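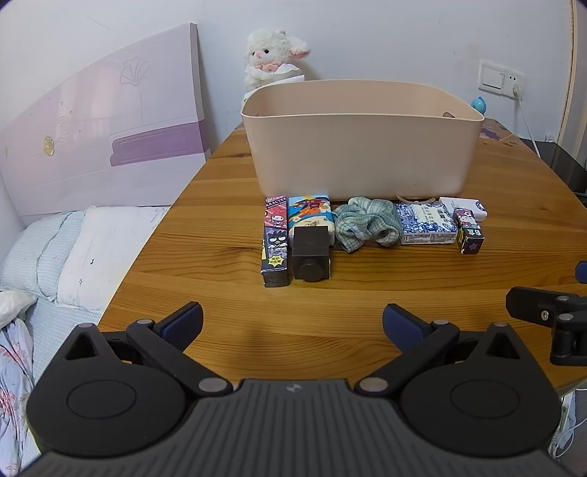 The plush lamb and the peach-colored bin, with the small things lined up in front: pen box, packet, scrunchie.

We had been meaning to visit the Wandley open house for ages, and in March we finally got on the early train and went. Wandley, if you haven't come across it, is an old boarding house at the top of Grønli, five floors of it, and twice a year the people who run it open up the bedrooms and show how they help guests and lodgers live in very little space. That may not sound like a day out to everybody, but I can spend an hour in front of a well-organized drawer and come away happy, so I was looking forward to it the whole ride up (it's a steep walk from the station, by the way, 153 steps if you take the short cut, so wear decent shoes).

You start in the hall with a cup of coffee and a paper map, and then you're pretty much free to wander. The bedroom I liked best was on the second floor. It had a bed with a wooden table right alongside, a lovely warm orange-brown thing with the grain running down its length and a couple of dark knots in the planks, and a plain white wall behind. I have a weakness for knots in wood and I'm afraid I stood there stroking the table like it was a cat.

The idea in that room was the "one bin" method. Everything small gets laid out in a row first, where you can see it, and only then do you decide what goes into the bin. Theirs was a big plastic one, wide and with rounded corners and a little oval handle opening, in the softest pale peach. And what a nice mix of things to sort! There was a pen box with a cartoon rabbit in a pink hood on one part and a spiky-headed black penguin on the other, a small packet with a bright blue top, and a sage green scrunchie with thin white plaid lines that I would have happily taken home. The lamb, I was glad to see, had a place against the wall, with its curly fleece and a peach-pink bow at the neck that went so well with the bin.

Downstairs there was a sale table run by Randari, the little shop from the harbor, and I bought 2 drawer trays and a cotton bag. Lunch was at Gukeck across the street, where the pea soup is very good and the line is very long, so go before noon if you can. Admission was free, and parking is 600 yards down the hill next to the church.

The next open house is in the fall, and they told us the attic rooms will be on the map by then. We've already asked for the day off.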